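Notes from the Zistisgate home demo
3/11/18

Fatima Kekana got me onto the list for the household session, so I went mostly to look at the control side. The platform is a two-arm unit with a parallel gripper on each wrist. Barnabás Bodnár ran it and answered questions between runs.

The task was floor sweeping with ordinary tools, broom and dustpan, in a lived-in apartment. None of the tools had been modified. Bodnár's view is that special handles hide the grasping problem, and I agree. A long thin handle rotates in the fingers as soon as the far end meets resistance, and the controller has to either squeeze harder or let it happen. Theirs squeezes harder.

Planning runs on Flusine at 30 Hz. The older Akum stack is still used for the wrist joints. I asked why and got a long answer about calibration files.

Tiled floor at the doorway, marbled floor in the room past it. 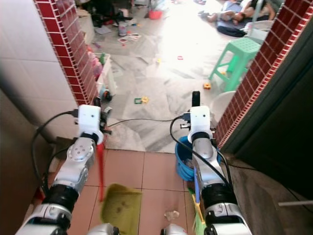
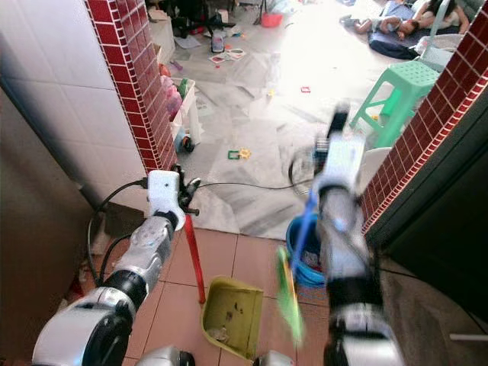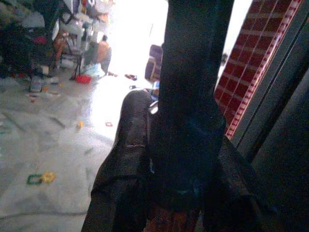
The log for the session had 303 entries, and Bodnár let me scroll through it. Most were small grip corrections. Two were force limit stops, both on the left arm. I would like to see the same log with the threshold lowered, and he said he would send one in September after they move to the Fraser drivers.

I also asked about finger pads. They replace them on a fixed schedule, with no wear measurement.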